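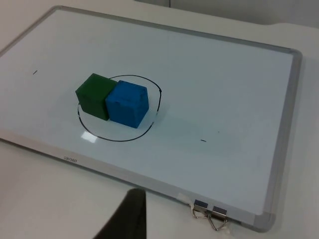 Last Ferry to Dundisport

Missed the 4:45. Of course. Ran the whole pier with the bag banging on my hip and the gate came down right in front of me. Man in the booth didn't look up.

Next one at nine, he said. Maybe. Weather.

So. Four hours in Cletau, in May, in rain. One café, closed. One bench. I had $81 and a phone at six percent and my sister's voice on it from that morning, saying come now, dont wait for the weekend.

I waited for the weekend. I always do.

Walked up to the road. Thought about a cab. The board at the stand said $200 to Dundisport, the long way, through Wotwood and over the bridge. Stood there doing the math like it would change. Two trucks went by. Then a bread van, slow, and the woman driving rolled down the window.

Where to?

Told her. Too fast, probably. Hospital, my father, the ferry, all of it in one breath.

Get in, she said. Move the rolls.

We didn't talk much. Wipers going. The heater smelled like toast. Past Wotwood she gave me a roll and I held it, couldn't eat. The bridge was was all lights and no water, just black under us.

She let me off at the side door. I tried to give her the money. She shook her head, already backing out.

Third floor. Wrong hall. Right hall. My sister in a plastic chair, shoes off.

He's awake, she said. He's asking who's got the dog.

I still had the roll in my hand.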